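Nimeo追加采购手部采集设备 明年预算先保耗材和备件

纺织品整理自动化公司Nimeo在11月的内部会议上确定了下一年度的设备采购计划。按照计划，公司将新增16套手部采集设备，分3批到货，首批安排在现有工位使用，其余两批等新场地的地面轨道和线缆铺设完成后再交付。

负责采购的拉尼娅·艾特·阿里（Rania Ait Ali）说，今年设备预算的大头不在机械臂上。公司目前的主要工作是记录人手处理软性物品的动作，包括布袋、折叠布料和薄包装，这些数据之后用于训练分拣和折叠程序。“机械臂可以晚半年买，数据不能晚半年。”她说。
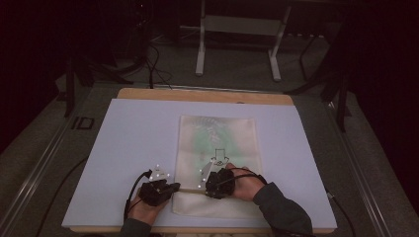
操作人员双手佩戴黑色手部设备，在白色台面上处理一件浅米色布制品。

设备供应方面，Nimeo比较了Flollard和Padix两家的报价。Padix的单价较低，但线缆和标记板须另行订购，交货期也更长。Flollard的报价包含备用线缆和一年内的更换服务，最终中标。两家公司的具体报价没有公布。

技术主管卡里姆·拉德万（Karim Radwan）介绍，过去一年停工的主要原因是线缆接头松动和标记点脱落，设备本体的故障反而不多。去年的预算没有单列备件，坏一根线就要走一次采购流程，最长的一次等了29天。新预算把备件和耗材单独列为一项，由工位负责人直接领用，每月汇总一次。

布袋、布料等样品也纳入同一项预算。公司清点后确认，现有样品共458件，其中一部分反复使用后已经起皱变形，需要更换。新样品将增加不同厚度和不同印花的品种，由纳西里（Naciri）仓库统一保管和发放。

场地改造的费用尚未最后敲定。设施负责人苏阿德·卡迈勒（Souad Kamel）表示，新场地计划沿用地毯地面和深色遮光帘的做法，供电和网络布线还要重新询价。她建议把工作台、支架和轨道合并招标，以免各家尺寸对不上。现用的工作台是分几次买的，高度不一致，每次换工位都要重新校准。

机械臂的采购推迟到明年下半年再议。阿卜杜勒伊拉·埃拉吉（Abdelilah Erraji）所在的程序组希望届时先租两台试用，再决定是否购买。财务部门已同意为租赁预留一笔款项，但要求程序组在首批设备投入使用后提交一份书面的工时测算。

首批设备的验收由拉德万负责，操作人员培训安排在到货后的第一周。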